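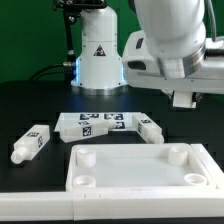
Section 4: Setting Up Your Piltska Bread Proofer

Print this page | E-mail this page

Welcome back! If you have made it through Section 3, the shelves are in and the door swings freely, so the fiddly part is behind you. Set aside an afternoon for what follows, and maybe put the kettle on (you will be waiting a bit).

1. Pick a level counter away from the oven and any drafty window. Leave a hand's width of space behind the cabinet so the vent can breathe.

2. Slide the water tray into the bottom slot until it clicks. Pour in 300 ml of cool tap water, and please don't go over the line, even if the flour is very dry where you live.

3. Plug the cord straight into a wall outlet.

CAUTION: Do not use an extension cord or a power strip with the proofer.

4. Press and hold POWER until the display shows four dashes, then type in the starter code 1206. You will only ever have to do this once.

5. Set the humidity to 70 percent with the right-hand dial and press SET. Our baker in Istesville, Mebrat Seyoum, likes it a touch lower for rye, and you are welcome to play with it once you have a few loaves behind you.

6. Close the door and let the cabinet run empty until the chime sounds twice. A faint warm smell on this first run is normal and goes away.

NOTE: If the display shows E2, the tray isn't seated. Pull it all the way out, wipe the rails, and slide it in again.

7. Empty the tray, dry it with a soft towel, and turn to Section 5 for your first dough.

14 shares | 3 comments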